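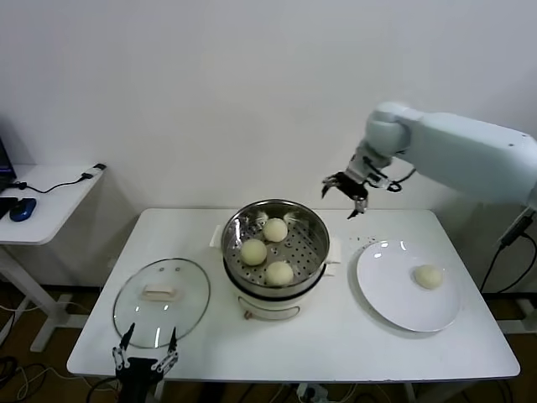 Slide 2. Steamed bun task: three in the basket, one on the plate.

Speaker: Paora Fairweather, Kolgate project

Okay, my favorite slide! Let people look at it for a moment before talking.

Say what the task is: move buns between the steamer basket and the plate. Sounds easy, and for a person it is. For us it's great training material – a bun is soft, round and pale, and so is half of what's around it. Pale bun, white plate, white table, white wall. Point out the shine on the plate too. The model has to cope with all that.

Two arms, two-fingered grippers on both. One operator drives the pair. We swap operators every five episodes so the model doesn't learn one person's habits.

Then the part I get excited about – the messy episodes. Fumbled grasps with a good recovery stay in! We label them and keep them. Shehu's team in Eltlow asked why, so expect the question here too. Answer: a model that has only seen clean grasps has no idea what to do after a bad one.

Mention the lid. It starts flat on the table in this version. Lid-on starts are planned for June.

If time is short, skip the labeling story and go straight to the Sastton clips.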